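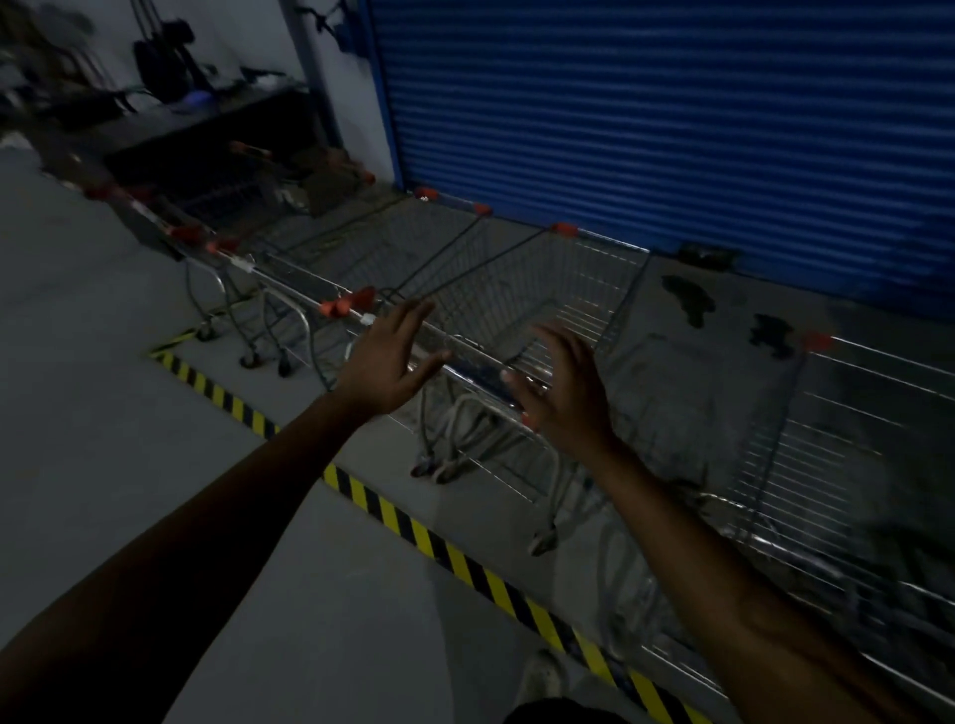
Carts along the blue roller door.

Home | Hours | Weekly Deals | FAQ | Contact

Vindcombe Market: Things You Keep Asking

Why do the carts need a coin?
So they come back. Before the coin locks, we were fishing them out of the creek. You get your quarter back when you return the cart. You have always gotten your quarter back.

Can I use a Kudero token from the other store?
Yes, if it fits. If it doesn't fit, please stop pushing.

Do you take checks?
Up to $500, with ID. Olga Barrientos at the service desk has to approve them and she will take her time.

What happened to the rye bread?
The Chmielewska bakery now delivers 2 days a week, Tuesday and Saturday. It's usually gone by ten. We have asked for more. They said they would think about it, and they've been thinking since last January.

Will you hold a loaf for me?
Call before eight and ask for Halina. If you don't show up by noon, Halina eats it or sells it, and she won't tell you which.

How do my points work?
One point per dollar. At 904 points you get a free ham. We know it's an odd number. The old owner picked it and the software won't let us change it.

Do points expire?
After a year with no purchases. We figure you've moved on by then.

Can I bring my dog in?
Service dogs, yes. Your dog being "basically a person" is a matter for you and your dog.

Are you open on Christmas Eve?
Until three. The door gets locked at three, including for people who only need butter.

COMMENTS

Dariusz Nowakowski: I have 1494 points. Is that one ham or do I get part of a second one?

Vindcombe Market: One ham, and 590 points left over.

Zofia Tomaszewski: Got to the store at 9:40 Saturday, no rye. Please update the page to say nine.

Yurii Boiko: Does the Clonow bus still stop out front? The sign is gone.

Zofia Tomaszewski: It stops across the street now, by the bank.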